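3.2 Materials and wash procedure

The cloths used in this part of the study were plain-weave cotton, dyed with a reactive red dye in the Poirier workshop in Nirnport. All cloths came from one dye lot, so differences between them before the first wash can be considered small. The color was chosen because earlier work on household laundry gives most of its attention to blue and black textiles, and the fading of red and pink shades is less documented.

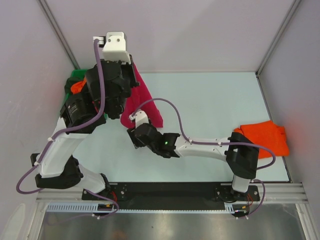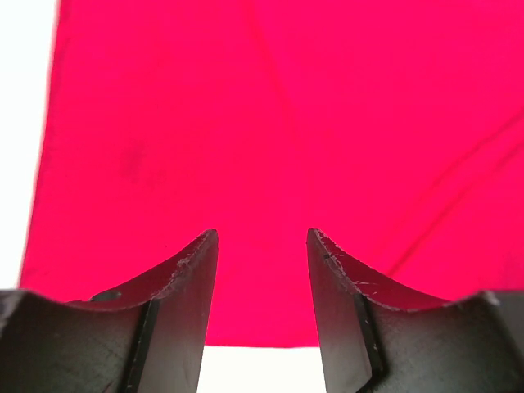 Figure 4. Red cloth, two views.

In total, 280 cloths were washed. They were divided between two towns, Fendville and Nirnport, which take their water from different sources. The water in Fendville comes from a limestone area and is hard, while Nirnport uses surface water from the Onuven reservoir, and this water is soft during the whole year. We expected that hardness would have a stronger effect on the color than the temperature of the wash, and the design of the experiment follows from this expectation.

Each cloth was washed at 41 °C with the same powder detergent, without bleach and without softener. The detergent was weighed for every load. In Fendville we did not increase the dose for hard water, although the package recommends it, as a larger dose would have changed two conditions at the same time. After washing, the cloths were dried flat indoors and away from windows. Drying on a line was tried in the pilot phase, but it left marks from the pegs which disturbed the color reading, and therefore we gave it up.

Color was measured with a handheld spectrophotometer before the first wash and again after every fifth wash. The cloth was folded to four layers so that the background did not show through. Readings were taken at the center and near each corner, and the mean was used. Readings with a visible crease under the opening of the instrument were repeated. After these repetitions and the removal of double entries, the data set contains 2097 valid readings. A second person checked the entries against the paper forms in November.

One difficulty should be mentioned. The machine in Nirnport was replaced during the study, and the new machine uses less water in the rinse. We compared the readings before and after the replacement and did not find a clear break in the series, but a small effect cannot be excluded. For this reason the machine is included as a factor in the model in Section 4.

The households that took part in the survey were asked separately about their washing habits. The questionnaire was sent to 2000 addresses in the two towns, and it contained questions on the usual temperature, the sorting of colors and the age of the washing machine. Its results are not combined with the color readings here. They are used only in Section 5, where we discuss if the conditions of the experiment are close to daily practice.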